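Workshop notebook, June
Last updated: June, 4:40 pm
3 comments | 2 shares

Glue trial, continued. Dilwyn still wants to move all the chair repairs over to the Skiltance fish glue on the strength of the leaflet. The leaflet says it holds like hide glue, cleans up with cold water and never creeps. I have read leaflets before.

What we did: 19 test joints in beech offcuts, all cut on the same setup, half-lap, clamped overnight. Two of them I threw out before loading because Kane had starved them, you could see bare wood at the shoulder. Dilwyn says throwing them out is cheating. I say a joint with no glue in it tells us nothing about glue.

Loaded with the sandbags up to 50 kg. Everything held. Dilwyn was pleased. I wasn't, particularly, as our plain white glue would have held that too and costs a good deal less. A dead weight hung off a half-lap is not a person tipping back in a dining chair after supper. We need racking, back and forth, for days. Hauwa has a crank off an old sewing machine that might do it if someone builds the frame.

Also not convinced by the humidity claim. The dial on the wall read 87 percent this morning and it reads high on a good day. Put the wet sponge in the box with it to check it before anybody writes that number on a report. Senan has already written it on a report.

Cold water cleanup: true, as far as I can tell. Also means a spilled drink may undo it. Want to try that on a finished joint with a puddle left standing, water first, then vinegar, then something sticky. Kitchen tables and the chairs around them get all three.

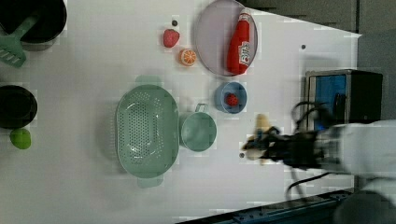
Banana, ketchup, fruit beside the plate.
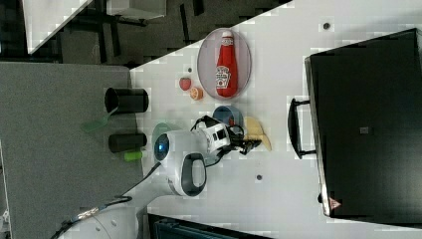

Powell chairs: not touching them with the new stuff until the racking is done. Trevor asked twice. Rear stretchers are loose on both, old glue comes away like brown sugar, so hide glue again, heated properly this time and not in the microwave.

Still to find out: shelf life once opened. Label says two years. The bottle in the cabinet has a skin on it already and I don't remember anyone leaving the cap off.

Ordered more beech from Masine. Kane to cut, me to glue.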